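Chapter 9
Shared Workspaces and Soft Goods

After reading this chapter you should be able to:
- mark out the shared zone of a two-arm cell
- set a closing force for bags, paper and film
- write a handover rule that an operator can check
- keep a stop log that someone else can use

Most rules for robot cells were written with rigid parts in mind. A bracket has the same shape on every cycle, so its clearance can be worked out once and written on the cell drawing. A shopping bag has no fixed shape. It folds, swings and catches on things, and the rules for handling it have to allow for that.

We start with the shared zone, meaning any space that both arms can reach. In a small cell this may be most of the floor. The two grippers can come within a finger's width of each other during normal work, and the speed limit has to be set for that case. 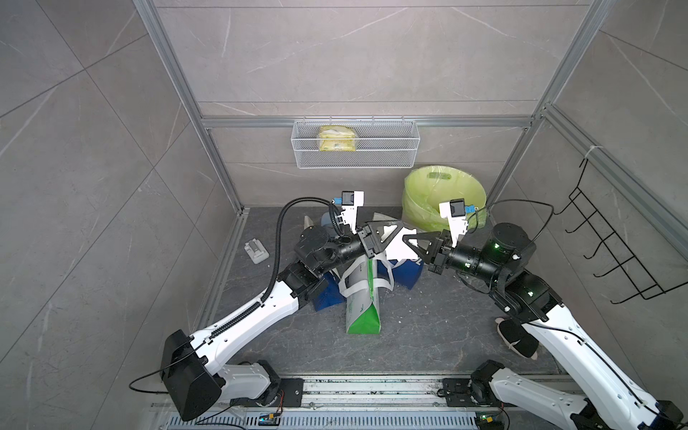
Reading time for this chapter: 31 minutes

9.1 Speed in the shared zone

The cell standard at Dateck, which we use through the rest of this book, sets three conditions. Only one arm may move at full speed while the other is in the shared zone. The second arm holds still or moves at the reduced speed written on the cell card. If both arms must move together, both use the reduced speed.

The cell card is posted outside the enclosure and gives the reduced speed, the closing force and the name of the person who last changed either one. A card without a name is treated as out of date.

9.2 Closing force

Thin plastic and paper slip when the force is too low and tear when it is too high. Start low and raise the force in small steps. Run 400 grasps at the chosen setting before it goes on the card, using the same kinds of goods the cell will handle in service. Record slips and tears separately. A combined failure count hides which way the setting is wrong.
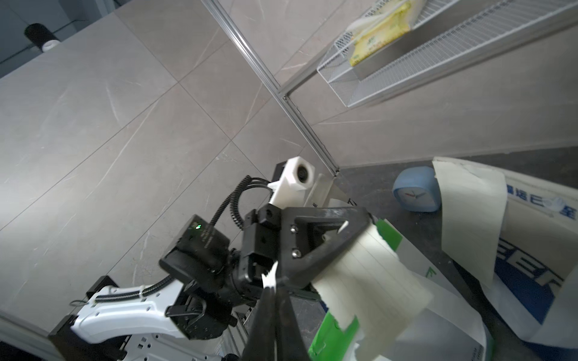
Silvia Kopecký would add a third column to that record, for grasps that pick up two things at once. In her view a double pick is the costlier fault in sorting work, as it passes every force check and shows up only at the end of the line.

We agree, and the log sheet in Appendix B has the extra column. Older copies of the sheet, including the one printed in the Brukex workbook, do not.

9.3 Handover

A handover is any move in which one arm takes an item that the other is holding. The rule has two parts. The receiving gripper must report a closed grip before the giving gripper opens, and neither arm may pull until the giving gripper reports open.
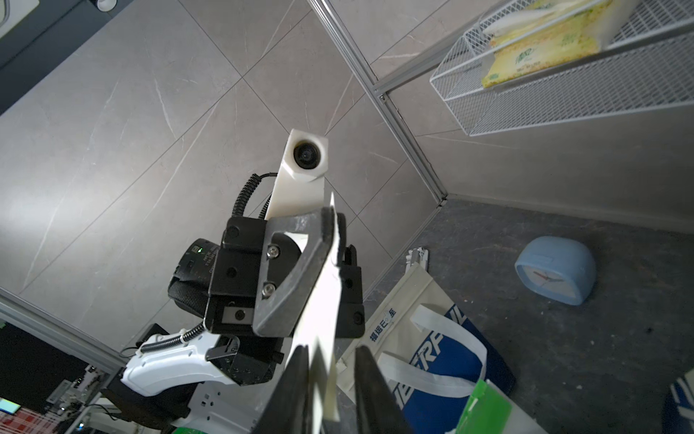
With flat items such as sheets and cards, a closed grip is weak evidence. The fingers can meet beside the item and still report closed. Add a camera check or a width check, and write on the cell card which one is in use.

Exercise 9.1 at the end of this section gives a log from a cell that scored 92 percent on handovers with the grip signal alone. Work through the failures before reading 9.4, where the stop log is covered.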